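Ebihara Hand Gripper: Student Set-Up Guide
Section 4. Recording pick-and-hold clips at home 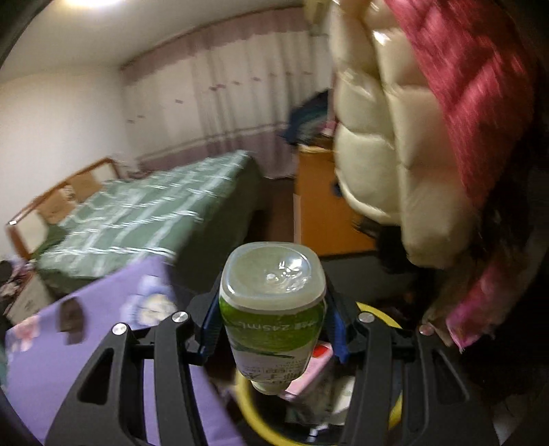
Read Sections 1 to 3 first. By now the finger pads should be fitted, the camera mounted, and the gripper checked in at the club bench. Section 4 covers the home task for the Zilta round. Each student records the full set in one room of the house, using small items that are already there.

4.1 Before you start

1. Charge the camera to at least 90 percent. The recorder stops without a warning when the battery runs low.
2. Check the screws on both arms with the small driver from the kit. Snug is enough. The plastic strips if you keep turning.
3. Wipe the blue pads with a damp cloth and let them dry.
4. Open and close the gripper a few times with nothing in it. The pads should meet evenly along their full height. If one side touches first, go back to 2.6.
5. Turn on the main room light. Leave it on for the whole session.

Note: You do not need to tidy the room. Lovisa Eide trained last year's model on bare tabletops only, and it did badly at Fanden, where the tables were full.

4.2 Choosing items

Small plastic bottles, boxes, and packets work well. A bottle should have its cap screwed on tight. Try each item by hand before you use the gripper. If you can't lift it comfortably with two fingertips, it is too heavy for the pads.

CAUTION: No glass, no blades, no medicine, nothing hot. Do not use open containers.

4.3 Recording a clip

1. Put the item down with clear space on two sides.
2. Start the recorder and wait for the beep.
3. Hold the gripper still for 2 seconds, pads open.
4. Move in and close the pads on opposite sides of the item. Aim for the widest flat part. On a bottle, grip the body and keep off the neck.
5. Lift slowly. Stop when the item is clear of whatever it was resting on.
6. Turn your wrist to the left, then to the right. The item can end up tilted or fully upside down. Both are wanted.
7. Put the item down somewhere new and open the pads.
8. Stop the recorder.

If you drop the item, keep recording, pick it up with the gripper, and finish the clip. Write D next to the clip number on your sheet. Dropped clips are kept in a separate folder and they do count toward your total.

Note: Blurred fabric or furniture at the sides of the picture is fine when you are moving. The item between the pads has to be sharp. If it isn't, clean the lens and slow down.

CAUTION: Keep sleeves, hair, and hanging clothes away from the hinge. Thin fabric can get pulled in when the arms close.

4.4 How many clips

The full set is 106 clips. The recorder numbers them for you. Some recorders will run up to 109 if you did the three test clips in Section 3 without resetting. Delete the test clips before you hand in the card.

Split the work over several evenings. Grip strength drops off after a while and the later clips get shaky.

4.5 Common problems

Item slips down between the pads: Pads are dirty, or you are gripping on a curve. Turn the item so a flatter side faces each pad.

Item spins when lifted: You have it too close to one end. Grip nearer the middle.

Label wrinkles under the pads: Too much pressure. Ease off until the item just holds.

No beep: Card is full or not seated. Push it in until it clicks.

4.6 Handing in

1. Copy nothing off the card and rename nothing.
2. Put the card in the Cekberg case with your clip sheet.
3. Give the case to Tuva Rønning at the club bench. The gripper goes back on its hook, arms closed.

Last changed Tuesday, December 24, 2019. Clip sheets printed in May have no D column. Write it in the margin.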